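Getting Sourdough to Release From the Basket

If your loaf sticks and tears when you turn it out, the fix is usually in the flour and the timing. The dough itself is seldom to blame.

Use rice flour for dusting. Wheat flour soaks up moisture from the dough and turns to paste in the grooves. A half-and-half mix of rice and all-purpose also works and is easier to spread. Put it in a small sieve and tap it over the basket, then rub it into the sides with your fingers.

A new basket needs more help. Mist it with water, dust it heavily, and let it dry overnight before the first loaf. After that a normal dusting is enough.

My standard loaf is 700 grams of flour, which suits a large oval. For a small round I drop to 300. Dough that fills the basket past the rim before it goes in the fridge is going to spread when you tip it out.

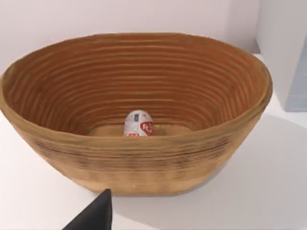 Soo-ah Ji wrote in to say she skips the rice flour and uses a linen liner instead, dusted lightly and shaken out after each bake. She gets no ring pattern on the crust but says she hasn't lost a loaf since she switched.

Liners are fine – just don't wash them with scented detergent.

For cleaning, let the basket dry fully and knock it out over the sink. A stiff dry brush gets the rest. No soap, and no dishwasher. If you see mold spots, brush them off outdoors and put the basket in a 300-degree oven for 35 minutes, then check again.

Store it somewhere with moving air. A closed cabinet next to the dishwasher is a bad spot.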